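Resstead Two-Arm Bench – Set-up Guide
Section 5: The coffee chore
Issued October 2021

Making a cup of coffee is the chore most buyers ask for first, and it is the one on which this guide is most cautious. The Wuris controller can be taught to carry a glass, set it under an outlet and let go. It cannot yet be relied on to run a kitchen, and it should not be left alone with a hot drink. Set up the bench as described in this section before teaching any movement.

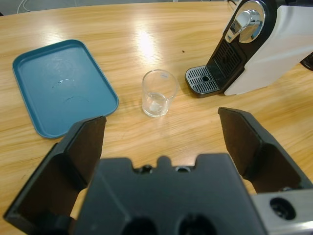
Reading time: 5 minutes

5.1 Before you start

1. Place the coffee machine near the far edge of the table with its outlet and drip tray within reach of the left arm.
2. Place the serving tray on the left side, clear of the machine. The glass starts and finishes here.
3. Use a straight-sided glass. Handles, stems and tapered cups need a separate grip file.
4. Fill the water tank by hand. Wipe the table and the grate.
5. Leave the machine switched off at the wall for all of 5.2.

Note: Clear glass is harder for the wrist camera than china. The wood grain shows through the sides, and glare from ceiling lights may be read as a rim. If the glass is missed more than twice in a row, dim or move the light before changing any settings.

5.2 Teaching the carry

1. Select CHORE, then CARRY, then NEW.
2. Guide the left arm to the glass with the fingers open. Stop when the glass stands between them.
3. Close the fingers at the lowest force setting. Raise the setting one step at a time until the glass does not slip when lifted.
4. Lift clear of the tray rim. The rim is low, but a glass dragged against it will tip. 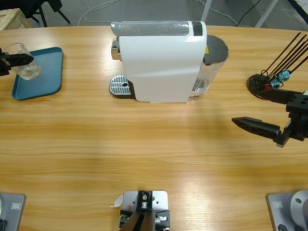
5. Keep the right arm out of the left arm's path. Park it over the table with its jaws open, or send it to REST. The controller checks for collisions between the arms – it does not check for collisions with the coffee machine.
6. Save the movement and play it back at low speed with a hand on the stop button.
7. Repeat until you have 16 clean playbacks. Delete any in which the glass was bumped.

Caution: Do not teach with a cracked or chipped glass. Finger pressure is applied to a small area.

5.3 Placing the glass under the outlet

1. Bring the glass in level, above the height of the grate.
2. Lower it until the base rests on the slats. A glass set down half on the raised ring will rock when released.
3. Check the position from the wrist camera view. The grate should be visible through the base.

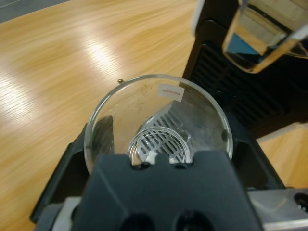 Photo: Ballden Workshop

4. Open the fingers fully before the arm backs away. A partly open finger can catch the glass and pull it over.
5. Switch on the machine and run one cycle with water only.

Caution: The machine's lever and buttons are to be worked by a person. The lever grip file supplied by Prokopenko is a trial version and is not covered by this guide.

5.4 What to expect

In our own trials of 36 full runs, the carry was dependable and the placing less so. Almost all the failures came at release. A person does the same job faster, and notices a capsule left in from last time. The bench does not.

If placing fails repeatedly, re-teach from 5.3 step 1. Do not edit the saved height by hand. For spills, press stop, switch off at the wall, and see Section 2.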